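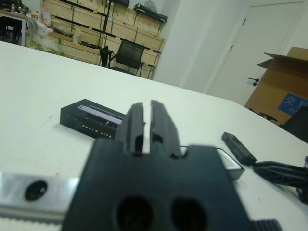 About Us

Marinescu Funeral Care has been looking after families since my grandmother, Aurelia Zamfir, took the lease on a narrow shop in Warnex with a flat above it and a telephone that she insisted on answering herself, whatever the hour. She had spent years laying out neighbours in their own front rooms, as women in her village did, and she saw no reason why a proper business should be any less kindly than that. Marinescu was her maiden name, and she put it over the door to please her father.

I'm Rodica Rusu, and I took over from her one March, when her knees had finally had enough of our stairs. She still telephones most mornings to ask who is on the early collection and whether the hearse has been washed (it has, Gran).

There are eight of us now, and whoever you speak to first will stay with you right through to the day itself, and often for a good while after. We think it matters a great deal that you shouldn't have to tell the same sad story to three different people. If you would like us to come to you, we will, and we're very happy to sit at the kitchen table for as long as you need. Some families have every hymn chosen before we arrive. Others haven't the faintest idea where to start, and that's perfectly all right too.

We arrange burials and cremations, services in church or out of it, and quite a number of Romanian Orthodox funerals, which my grandmother taught me to do properly – candles, coliva and all. We can also help with the notice for the paper. People do worry about those! Bring us a few scribbled lines about where she was born, what work she did and who she leaves behind, and we'll put them in order with you and read them back aloud until they sound like her.

Our second branch is at Omine, on the corner by the old bakery, with its own chapel of rest and level access from the car park. The chapel seats 187, and we keep folding chairs in the back for the bigger funerals. Visits there can be made in the evening if you ring beforehand.

Every year we hold a service of remembrance in Vomeck Gardens, where we read out the names of everyone we have cared for over the past twelve months. This year's is on Sat 27 August, and all are welcome, whether or not we looked after your relative. There will be tea afterwards, and probably far too much cake.

The telephone is answered day and night by one of the eight of us, so please do ring whenever you need to.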